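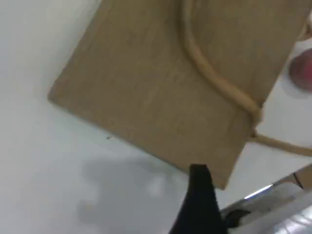
Tan bag with rope handle, Warnby packaging trial.

Progress to August: 84 of the 164 bags ordered from Drolow are now with shops in Hemthorpe. Yhon Londoño reports that shoppers like them. I'd want more than 56 comment cards before agreeing. The cord handle still worries me, mostly at the knot, and Drolow's load figures came without a test method. Silvan Bachmann has asked for one twice. We have $700 left on this line. I don't recommend a second order until the returned bags have been checked for wear at the handles.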